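Pencil case

A pencil case is a small container for carrying and storing writing and drawing tools. It may be a soft pouch, a rigid box or a roll of cloth or leather with separate loops. Pencil cases are used mainly by schoolchildren and students, and also by artists, draughtsmen and office workers. In parts of the English-speaking world the rigid kind is called a pencil box or pencil tin.

History

Containers for writing tools are much older than the pencil. Scribes in ancient Egypt kept reed pens in slotted palettes, and pen cases of metal, lacquer and papier mâché were made across Persia and the Ottoman lands. Many of the Ottoman cases had an inkwell fixed to one end and were worn tucked into a sash.

Wooden boxes with a sliding lid became common in European schools during the nineteenth century, when slate pencils and steel nibs were in daily use. Some had a second layer that swung out sideways on a peg. Pressed tin boxes followed, often printed with maps or multiplication tables on the inside of the lid.

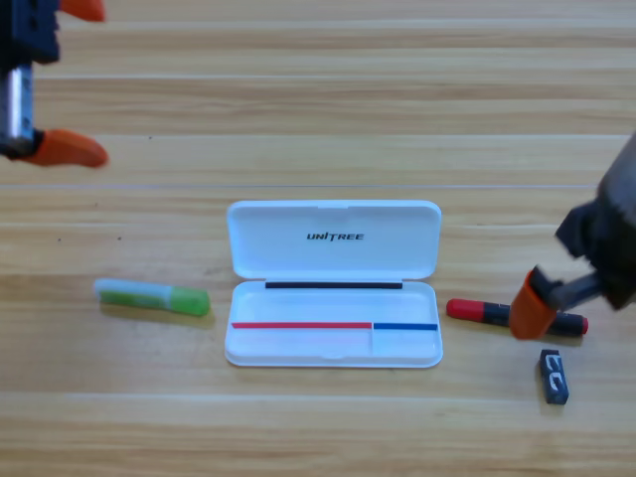

Plastic cases spread after the Second World War as moulding became cheaper. Zipped pouches in vinyl and later in nylon took a large share of the market from the 1970s, being lighter than boxes and easier to fit into a full school bag.

Types

Soft pouches close with a zip and usually have a single compartment. They hold a large number of items for their size but give little protection to pencil leads, which can break inside the wood if the pouch is dropped.

Hard cases are made of plastic, tin or wood. Most have a hinged or sliding lid, and many are divided into sections so that small things such as erasers and sharpeners do not mix with pens. The length is normally set by the new pencil or the short ruler.

Rolls are favoured by artists. Each tool has its own loop or pocket, and the roll is tied or buckled shut. Larger ones hold 40 pencils or more.
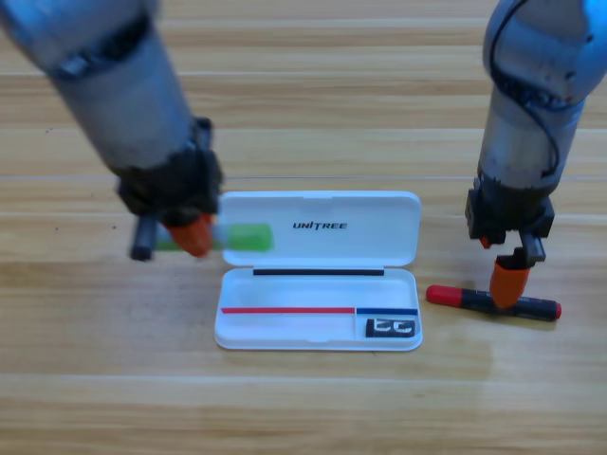

An open plastic pencil case on a wooden tabletop.

Multi-compartment cases with magnetic catches became popular in East Asia in the 1980s. Some models had push buttons that released a sharpener or a small drawer. Teachers often objected to them as a distraction, and some schools allowed only plain cases.

Contents

A school pencil case commonly holds pencils, pens, an eraser, a sharpener, a ruler, a glue stick and felt-tip pens. Compasses and protractors are often kept in a separate tin. Rules for examinations may require a case to be transparent or left outside the room.

Collecting

Old pencil cases are collected in a small way, with printed tins and painted wooden boxes the most sought after. The Indley school collection, begun by the retired teacher Warrick Ormsby, contains 600 cases, of which 100 are wooden. Its printed catalogue was prepared by Saodah Ismail and groups the cases by type of lid. Part of the collection is shown each October.

See also

Pen case
Pencil sharpener
School bag
Stationery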